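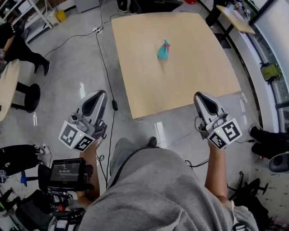 Ticket: Old maltings, tilt sensor alerts and missed calls to the duty line

Status: Closed, with one item carried over
Site: Old maltings, Tatmont Quay
Raised by: Pastcombe Building Control
Handled by: Sulemana monitoring support
Opened: 2025-02-06

Problem as reported

The council's duty line received two movement alerts for the east wall of the maltings in the early hours, then nothing. The web page for the site showed the east wall in amber the whole time. The duty officer could not tell whether the wall was still moving, whether the alerts had been cleared, or whether the system had stopped sending. The footpath between the maltings and the slipway was closed as a precaution and the fire station was told.

Building Control asked for three answers: is the reading real, why did the calls stop, and can the path be opened again.

Set-up at this site

Tilt sensors are fixed to the east and north walls at second floor level. They report to a Stirnska logger in the old weighbridge office, and the logger passes readings to us over the mobile network. An alert goes out when a sensor passes its limit on two readings in a row. Alerts go by text and by automated call to the duty line, and by email to the Building Control inbox.

The building has been empty since the upper floors were condemned. The order to keep people out of the strip below the east wall is separate from this system and stays in force whatever the sensors say.

Log

Entry 1
Confirmed with Building Control that the path is closed at both ends and that no one is working inside the building. Asked them to leave it closed until we had finished. Agreed.

Entry 2
Pulled the raw readings for the night. Sensor E2, on the east wall, steps up sharply, drops back, then steps up again. E1 and E3 on the same wall are flat. The north wall sensors are flat too. A real lean in that wall would be expected to show on at least one neighbour, but we are not treating that as proof.

Entry 3
Checked the wind record from the harbour mast. Strong gusts from the south-west before midnight, easing by the time of the first alert. Nothing matching the second step.

Entry 4
Looked at the logger's own messages. It restarted twice during the night. Each restart is followed by a bad first value from E2, and the second reading after it is bad as well. That is enough to meet the two-in-a-row rule, so both alerts were sent correctly on the figures the logger had.

Entry 5
Battery voltage at the logger is low. The mains supply to the weighbridge office appears as off from the previous afternoon. Building Control checked with the electricity contractor, who had isolated the old supply to the quay buildings as part of the agreed strip-out. The weighbridge office was on the same board and was not marked on their drawing.

Entry 6
Asked the council for a manual reading of the wall. Their surveyor took one from the fixed marks on the quay side and compared it with the last set, taken in July. No change beyond the normal error of the instrument. Figures are on the council's file.

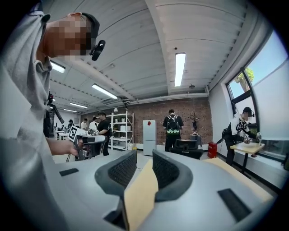
Entry 7
Turned to the missed calls. The duty line was moved to a new number when the council changed phone supplier. The text number was updated with us at the time. The voice number was not, and the automated calls have been going to a line that rings out. The two texts arrived. The duty officer was expecting a repeat call every 15 minutes until someone pressed a key to accept, as set out in the plan, and took the silence to mean a fault.

Entry 8
Voice number corrected. Test call placed to the duty line and accepted. Second test left unanswered on purpose, and the repeat call came through on time.

Entry 9
Mains restored to the weighbridge office on a temporary feed. Logger left to charge. Voltage back to normal by the afternoon. Restarted the logger by remote command to see whether E2 would misbehave again. It did, with one bad value this time, then settled.

Entry 10
E2 swapped on site for a spare. The surveyor was present and checked the bracket and the two bolts into the brickwork. Both tight. New sensor set to zero against the manual reading. Three more restarts done, no bad values.

Entry 11
Sent the readings, the surveyor's figures and this log to Building Control. The decision on the path is theirs. They reopened it the same evening with the inner barrier left where it was.

Answers to the questions raised

Was the reading real? No movement was found. The high values came from sensor E2 after the logger lost power and restarted.

Why did the calls stop? They were going to an old number and never reached the duty line. The texts were sent once each, as designed.

Can the path be opened? Decided by Building Control, see entry 11.

Changes made

The logger now holds back alerts from the first 2 readings after a restart and sends a separate "logger restarted" message to the same contacts. Please do not ignore that message. It means the site is not being watched for a short time.

A low battery warning has been added for the duty line. Before this it went only to our own support desk, where it was logged overnight and not passed on. We have changed that rule for every site that carries a public safety order, this one included.

The contact list now has a single entry for each person or line, with text and voice numbers side by side, so one cannot be changed without the other being shown.

Carried over

The weighbridge office needs its own permanent supply. Building Control has asked for a price. Until it is in, the temporary feed must be checked at each site visit and the isolator is to stay labelled.

The faulty E2 has gone back to the workshop. If the fault is common to that batch we will open a new ticket and swap E1 and E3 as well.

Reply from Building Control

Happy for this to be closed. Please send the revised contact sheet to the fire station too, as their copy still has the old duty number on it.

Final note

Contact sheet sent and receipt confirmed. Ticket closed.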